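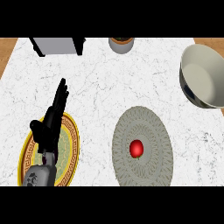

Computer rendering of a black robotic hand over a white marble countertop

Stinus is a limited television drama created and written by Simin Dehghan for the streaming service Isitz. It has nine episodes and a total running time of 396 minutes. The series follows the breakup of a family-owned moving company in the fictional harbor town of Jorkdale after the death of its founder, Albert Stinus. All nine episodes were released together in September 2024.

Premise

Albert Stinus dies in the first episode and leaves the company to his 2 daughters in equal shares. The older daughter, Karen, has run the warehouse for most of her adult life. The younger, Lise, left Jorkdale after high school and works as a court reporter. Neither can sell without the other's signature. Most of the story takes place over one summer, during which a larger competitor offers to buy the business, a driver is hurt on a stairway, and an unpaid loan made by Albert to a neighbor comes to light.

The competitor, known only by its owner's surname, Snorradóttir, is shown mainly through phone calls and letters. The owner appears in person in episodes six and eight.

Development

Dehghan began the scripts as a stage play about two sisters dividing the contents of an office. The play was read once for an audience but was not produced. She later expanded it to six hours of television, and Isitz ordered it as a limited series with the condition that the story be closed by the final episode. The order was for eight episodes. A ninth was added during writing, when the material about the loan was moved out of episode four and given an hour slot of its own.

An early outline told the story in order from the founding of the company. Dehghan dropped this version and kept only two scenes from it, both of which are used as flashbacks in episode five. The working title was The Second Truck.

Production

Filming was done in one block, with scenes shot largely out of order by location. The warehouse interior was built on a stage, and its loading doors open onto a painted backing. The exterior of the building is a former cannery. The town meeting in episode seven used about 300 extras and took four days to complete.

The house belonging to Albert is a real residence. Its rooms were too narrow for the crew to work in with the furniture in place, so pieces were carried in and out between setups. The upstairs hallway was rebuilt on the stage for the same reason and is slightly wider than the original.

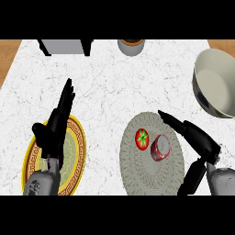

White marble countertop with thin gray veins, computer rendering

Each episode runs close to 44 minutes, including credits. The opening titles are a single shot of a road map being unfolded, with the cast names printed in place of towns. The final episode has no opening titles.

The score uses piano, clarinet and a small string group. There is no music in the first eleven minutes of episode one or in any scene set inside a truck. A soundtrack album was released separately and includes two pieces that were cut from the series.

Release

Isitz first announced the series in June, under its present title, with a short trailer that did not show either of the two leads speaking. The service had planned to release episodes weekly but changed to a single release date after the trailer was issued. Subtitles were provided in several languages, and an audio description track was available from the first day.

Reception

Reviews were mostly favorable. Critics praised the scenes between the sisters and the plain handling of the company's finances, and several singled out episode five. The most common complaint was the pace of the middle episodes. Some reviewers also felt that the injured driver's story was left too early, as he does not appear after episode seven.

Dehghan has said that she does not plan a continuation. A published edition of the scripts includes the original stage version and a longer draft of the town meeting.

Categories: Television dramas | Limited series | Works about family businesses | Series set in fictional towns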